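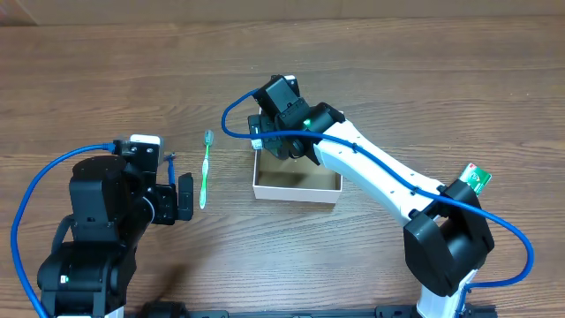
Escova verde e caixa de cartão aberta, em cima da mesa de madeira.

Caixas de acolhimento: onde pôr a escova de dentes?

serra_do_forno

Ajudo na preparação dos quartos da Pensão Kelmendi, em Jarnia. São 14 quartos e em cada um deixamos uma caixinha com artigos de higiene para quem chega sem nada. As caixas são de cartão, baixas, sem tampa, brancas por fora e castanhas por dentro. A escova é daquelas de plástico verde transparente.

O meu problema é a arrumação. Além da escova vão pacotes e embalagens pequenas, e as coisas escorregam todas para o mesmo canto assim que se pega na caixa. Se ponho a escova primeiro, os pacotes ficam em cima das cerdas. Se a ponho no fim, fica atravessada, com a ponta de fora.

Outra dúvida: a escova pode ir solta na caixa ou tem de ir embrulhada? Até agora comprávamos escovas já embaladas uma a uma, mas as últimas vieram em saco grande, sem embalagem individual. Tenho receio de que o hóspede pense que é usada.

Não queria gastar dinheiro em caixas novas. Temos muitas destas guardadas e dão bem para o tamanho da prateleira da casa de banho. Também não posso demorar muito em cada uma, costumo preparar tudo de seguida entre as duas e as quatro da tarde.

Agradeço sugestões de quem faça isto com regularidade.

roupeiro_norte

Trabalhei em andares durante bastante tempo e respondo por partes.

A escova tem de ir embalada. Pode estar acabada de sair do saco do fornecedor que o hóspede não tem maneira de saber. Compre saquinhos de papel compridos, ou de celofane, e feche com um autocolante. Meta as escovas nos sacos todas de uma vez, com as mãos lavadas, numa mesa limpa, antes de começar a encher caixas. Se misturar as duas tarefas perde tempo e acaba por pegar nas cerdas sem querer.

Quanto à ordem, faço assim:

Primeiro, uma tira de papel dobrada no fundo da caixa, à medida. O cartão liso deixa escorregar tudo e o papel segura um pouco.

Depois os pacotes maiores, deitados, encostados à parede de trás.

A seguir as embalagens moles, à frente, com as pontas viradas para dentro. Se ficarem viradas para fora levantam e parece que a caixa foi remexida.

A escova já ensacada vai por último, ao longo do lado mais comprido. Se não couber direita, ponha-a na diagonal, de canto a canto, com o cabo apoiado em cima do rebordo. Uma ponta de fora não faz mal nenhum, desde que seja a do cabo.

Meça a diagonal antes de encomendar mais escovas. Há umas de viagem, mais curtas, que resolvem o assunto, embora muitos hóspedes não gostem delas.

Não encha demais. Quatro artigos por caixa chegam. Com mais do que isso as paredes abrem, sobretudo nas caixas de cartão fino, e ao fim de umas quantas utilizações já não se seguram direitas.

E leve as caixas para os quartos num tabuleiro de rebordo alto, lado a lado. Grande parte da desarrumação acontece no corredor. 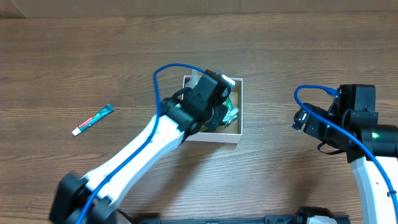 mila.c

No meu caso a caixa também é branca e pequena. O mais difícil são as embalagens brilhantes, como a prateada que se vê ali dentro, ao pé do pacote verde: amarrotam logo e não assentam. Eu aliso-as com a mão antes de as pôr e coloco o pacote mais rijo encostado a elas. Fica melhor, embora nunca fique perfeito.

Também tenho reparado que as peças de plástico que ficam de pé num canto acabam por passar acima do rebordo. Se as caixas forem empilhadas, a de cima fica torta. Deite tudo o que puder deitar. O que não puder, deixe à parte no lavatório.

Sobre as divisórias: experimentei as da Nakis, de cartão, que se encaixam em cruz. Para caixas baixas não servem, sobram por cima e têm de ser cortadas à tesoura. Se tiver paciência, corte uma tira de cartão de outra caixa velha, dobre em L e cole num dos lados. Faz um corredor estreito para a escova e o resto fica do outro lado. Demora um bocado na primeira, as outras saem depressa com a primeira a servir de molde.

Uso as mesmas caixas enquanto não tiverem manchas. As que ganham marcas no fundo vão para guardar botões e pilhas.

tecla_branca

Deite fora as caixas e use saquinhos de pano. Lavam-se e pronto. Comprei um lote há anos, mais de 3.000, para um hotel grande, e ainda há.

Comentários

serra_do_forno: Obrigado a todos. Vou tentar a tira em L, tenho cartão de sobra. Sacos de pano não dá, não temos quem os passe a ferro.

roupeiro_norte: A tira em L é boa ideia. Cole só a parte de baixo, senão a parede da caixa puxa para dentro quando a cola seca.

pia_de_canto: Alguém limpa o fundo das caixas entre hóspedes? Eu passo um pano com Prondix muito diluído, mas o cartão fica mole.

mila.c: Cartão não se lava, pia_de_canto. Troque o papel do fundo e mais nada. Se a caixa apanhou água, é para reciclar.

pia_de_canto: Está bem, vou mudar para o papel.

lameira: E as escovas de bambu? As nossas são mais grossas no cabo e não entram nos sacos de papel estreitos.

roupeiro_norte: Peça os sacos de talheres, são mais largos. Dobra-se a ponta para trás e cola-se.

serra_do_forno: Já fiz as primeiras com a tira. A escova cabe na diagonal sem tocar nos pacotes, mas tive de tirar a touca de banho. Alguém sabe onde a posso pôr sem ser na caixa?

lameira: Nós deixamos a touca em cima da toalha pequena.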